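Workshop notebook, 11 July 2021

Reproofing, continued

Spent the morning on the spray table with the Zultix wash-in and the Seka spray-on, still trying to settle which one goes on the price list. Alois Kuster wants one product for everything. Alois also wants one screwdriver for everything, and we have all seen his screwdriver.

Swatches are cut from the dead green parka, back panel only. The sleeves have been rubbed shiny by somebody's backpack or a very affectionate dog and I don't trust them. All swatches washed twice in plain soap with no softener. If you used the workshop machine after the tea towels went through, you washed your swatches in softener, and I would like them back out of my box.

Zultix, wash-in, dose as on the bottle: water beads on the face and also on the inside, so the lining no longer takes up sweat. Fine for a shell, miserable for anything with a mesh or brushed back. Smells like a new shower curtain.

Seka, spray-on, two light coats: better beading on the face, nothing inside. Patchy where I got bored. There is a clear stripe down swatch 6 where the phone rang. One coat sprayed heavily is worse than two light ones and leaves a white bloom that has to be wiped off before heat. I did not wipe it off before heat. Swatch retired.

Heat matters more than brand, annoyingly. The air-dried pieces wetted out under the drip bottle while the tumbled ones were still shedding it. The Premeck dryer says "low" and means something else by it. Probe taped inside the drum read 53 C at the end of the cycle, which is fine for both products and for nylon generally, but please don't put anything with seam tape in on "medium" until I've had the probe in there for that too. We've already made one pair of pants that opens only at the ankles.

Weights: the parka remains, without the back panel, came to 846 g before proofing. I forgot to weigh them after. The scale was right there.

Wellington Assunção asked whether we should strip the old finish first with solvent. My view is no, for customer work anyway. A good wash gets most of the dirt off, the dirt is most of the problem, and half the jackets that come in as "leaking" have simply never met a washing machine. He has a tin of something from May with the label gone that he is keen to try. It can live outside.

Strebel quotes the Seka in 200 ml bottles only. For a parka that's most of a bottle, so the price per coat isn't pretty. Asked them for a bigger size and got the catalog again.

For now:

Shells without lining get Zultix, tumble low, full cycle.

Anything lined, brushed or padded gets Seka, two coats, bloom wiped, tumble low.

Thin windbreakers get nothing unless the customer insists. Most were never rainproof to begin with, and proofing them only encourages people to go out in the rain. They do need laying out flat with cuffs and hem pulled straight, as the elastic holds creases and the spray pools in them. The light gray one still has all its crinkles.
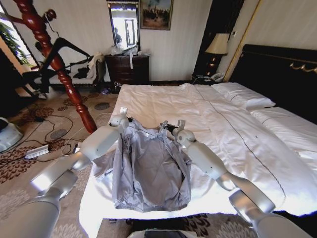
Still to do

Drip test again on the tumbled swatches after five washes. Probe run on medium. Find the lid for the drip bottle (it is not in the drawer marked LIDS). Write to Strebel once more, with shorter words.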